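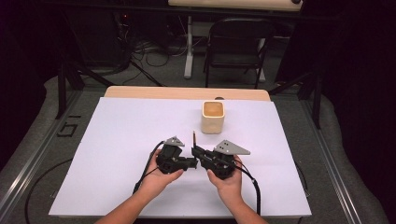 Square cup, cream, on the white board. See item 6.

Craft Room Safety Inspection - Checklist with Comments
Premises: Curkden Studios, ground floor
Date of inspection: 4/13/21
Inspected by: Lalit Nishad
Report received by: Xiuying Meng
Report no. 2374

Key: S = satisfactory, A = action needed, N = not checked

1. Entrance and escape routes - S
Both doors open fully and are not locked from the inside during classes. The rear corridor was clear to its full width. The coat rail noted last July has been moved and no longer narrows the way to the rear door.

2. Fire equipment - A
Extinguishers are in place, with pins and tags intact. The fire blanket by the kiln cupboard is hung behind a shelf bracket and cannot be pulled straight down. Move the blanket or the bracket. Alarm call point tested, sounder heard in all rooms including the store.

3. Electrical - A
Portable items carry current test labels except the Kimach hot plate, where the label has worn off and the number cannot be read. Take out of use until retested. The extension lead under the window bench is rated for the load but is run across a walkway. Reroute along the wall.

4. Ventilation - S
Extract fan runs on both speeds. Airflow at the spray booth was measured with the door shut and again with it open, and both readings were within the limit set in the booth manual. Filter changed, date written on the frame.

5. Solvents and flammables - A
White spirit and varnish are kept in the metal cabinet, which closes properly. One Zhong thinner tin had no lid and was removed during the visit. Total stock is below the 200 litres allowed by the site policy. The list on the cabinet door does not match the contents and should be rewritten. Rags go in the lidded bin - this was being done.

6. Cups and water containers - A
Cups used for paint water must not be of the same kind as those used for drinks. At present both are plain and are kept on the same shelf. Mark the paint cups on the outside and store them apart. Chipped rims: 5 cups withdrawn.

7. Brushes and small hand tools - S
Brushes inspected for loose ferrules, split handles and dried solvent. Of the 19 in the general set, none failed. Store flat or bristles up. Craft knives are counted in and out by the tutor and the record is up to date.
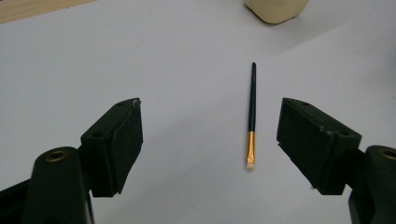 Flat-ended brush with dark handle and gold-orange ferrule, item 7.

8. Tables and seating - S
Tables are stable. Two stools in the back row have missing feet and mark the floor, but do not rock. Replace the feet when next ordering.

9. Floors - A
Vinyl is lifting at the sink end, enough to catch a shoe. Tape as a short-term measure and refix. The mat supplied by Zaltport lies flat and has a sound backing.

10. First aid - S
Kit complete, eyewash in date. The accident book is kept in the office and the tutors know where it is.

11. Kiln - N
Isolated at the time of the visit and the key was not on site. To be checked separately.

Comments from X. Meng
Items 2 and 9 to be dealt with before the next class. Item 3: hot plate already unplugged and put in the office. Item 6: agreed, paint cups will go on the lower shelf by the sink. Kiln key is held at the other building - please give notice of the second visit so that it can be brought over.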